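9/29/19 – publicado por Nicanor Pastor

Preparación de pedidos con robot en sección de fruta y verdura: ¿qué cambia en los puestos?

Trabajo en Grititano, una cadena pequeña de tiendas de alimentación con reparto a domicilio. Soy responsable de turno en la sección de fruta y verdura. La empresa quiere incorporar en octubre un robot de dos brazos, suministrado por Plindano, para la preparación de cestas. La gestión de pedidos la lleva el programa Xaba, que ya usamos con terminales de mano.

El plan que nos han pasado es el siguiente. El robot recibe las líneas del pedido desde Xaba, se acerca al expositor, coge las piezas y las deja en la cesta de plástico. Una persona revisa la cesta, pesa, etiqueta y cierra. De momento se quedan fuera los productos frágiles y los que se piden con grado de madurez («mango para hoy», «mango para el fin de semana»).

En mi turno hay 2 preparadores. La dirección dice que no se suprime ningún puesto y que las funciones «se reorientan». No se ha entregado documento alguno con esas funciones. Mis dudas concretas:

– Quién responde de una cesta mal preparada, el que revisa o el que configura.
– Si la reposición tiene que hacerse de otra manera (hasta ahora cada uno llena los cajones a su gusto).
– Qué pasa con el ritmo. El terminal ya mide el tiempo por línea, y me preocupa que la persona que revisa quede atada al tiempo de la máquina.
– Qué formación es razonable pedir antes del arranque.

Adjunto tres fotos de la zona montada para las pruebas, porque creo que el reparto de los cajones influye en la respuesta.

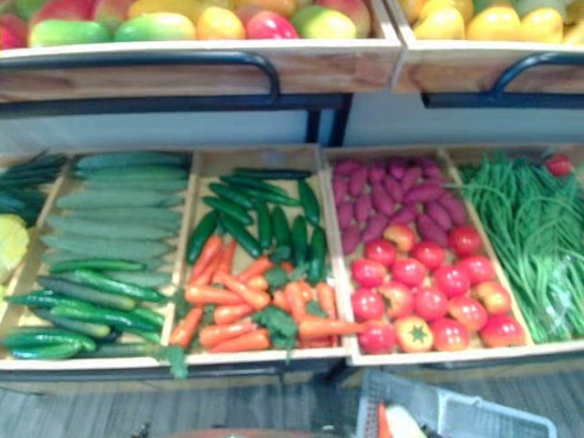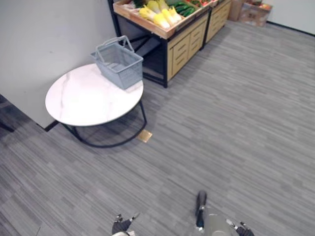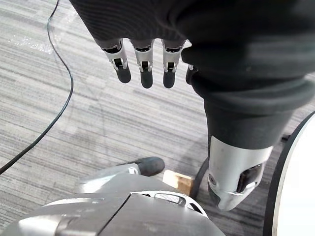 Añado algunos datos. El expositor se repone a mano desde cajas. El surtido de las pruebas es el normal de tienda, sin piezas seleccionadas, con lo cual hay mezcla de tamaños y de puntos de madurez. Nuestro contrato tiene plus por reposición y no lo tiene por revisión, y ese es un detalle que a la dirección le parece menor y a los preparadores no.

Agradecería respuestas de gente que haya pasado por algo parecido. Las presentaciones comerciales ya las tenemos.

Roswitha Teuber

Coordiné una implantación similar en el almacén de Pudine, producto fresco, también con preparación mixta. Voy por partes.

Responsabilidad. Tiene que figurar por escrito antes del primer pedido real. En nuestro caso se distinguieron dos tipos de error: de asignación (el pedido o el plano de cajones está mal cargado) y de verificación (la cesta sale con una pieza dañada o de otra referencia). El primero corresponde a quien mantiene el plano. El segundo, a quien cierra la cesta, siempre que haya tenido tiempo de mirarla. La última condición la pidió la plantilla y conviene que conste con esas palabras.

Reposición. Cambia bastante, y es el trabajo que más se subestima. Un preparador humano resuelve sin pensar que una zanahoria haya pasado al cajón de al lado o que las judías verdes se hayan enredado por encima del separador. El sistema lo resuelve peor o no lo resuelve. Nosotros fijamos lo siguiente:

Una referencia por cajón, o dos solo si el color y la forma las separan con claridad.
Nada por encima del separador.
Plásticos y restos de envoltorio fuera del cajón. Los brillos dan problemas a las cámaras.
Cada cambio de cajón se registra en el plano en el momento, no al acabar el turno.

Eso es tiempo de persona. Medido en Pudine, la reposición pasó a ocupar 30 minutos más por turno. Si la dirección ha calculado el ahorro sin esa partida, el cálculo está mal, y es mejor decirlo ahora.

Ritmo. Pedid un puesto intermedio entre el robot y la revisión. Puede ser una simple mesa donde se acumulen cestas terminadas. Sin ese margen, la persona trabaja a golpe de máquina y la fatiga aparece pronto. Con él, puede revisar varias seguidas y dedicar el resto a reponer. Pedid también que Xaba no compute como tiempo del operario las esperas causadas por el robot. En la versión que usábamos venía computado por defecto y costó dos meses de nóminas corregirlo.

Formación. El mínimo que yo aceptaría es parada de emergencia, delimitación de la zona de movimiento de los brazos, rearme tras una parada, edición del plano de cajones y criterio escrito de rechazo de pieza. Todo el turno, también quien cubre vacaciones. Lo que no se cubre con un curso es el criterio de madurez, y ahí vuestros preparadores tienen un argumento sólido para negociar la categoría.

Sobre el plus: si la revisión sustituye horas de reposición, el plus baja sin que nadie haya firmado una rebaja. Llevadlo a la mesa antes de octubre.

Magnus Imrie

En mi tienda lo pusieron y el primer mes fue más lento que a mano. Luego mejoró algo. Lo que más molestaba eran los cables por el suelo, que se quedaron de las pruebas y seguían allí con la tienda en marcha. Que los fijen. De lo del contrato no sé nada.

Evdokia Tsolakis

De acuerdo en casi todo con Roswitha. Discrepo en lo de dos referencias por cajón. En una tienda pequeña no hay sitio para una sola, y se puede trabajar con la parte delantera y la trasera del mismo cajón si el plano admite subzonas. Preguntad a Plindano si el suyo las admite.

Otra observación, desde prevención de riesgos. La evaluación del puesto se tiene que rehacer. El preparador anda mucho y carga poco cada vez. El revisor está de pie en un punto fijo, gira el tronco hacia la báscula y repite el gesto. Con 50 cestas por turno el giro ya se nota en la zona lumbar. Altura de mesa regulable y rotación entre revisión y reposición a mitad de turno, como mínimo. La rotación además evita que a una sola persona se le quede la tarea más pobre, cosa que en mi centro ocurrió y acabó en una baja.

Nicanor, si os entregan por fin el documento de funciones, mirad si la palabra «supervisión» aparece sin definir. En el nuestro aparecía en cada apartado y servía para meter cualquier tarea, incluida la limpieza de las pinzas.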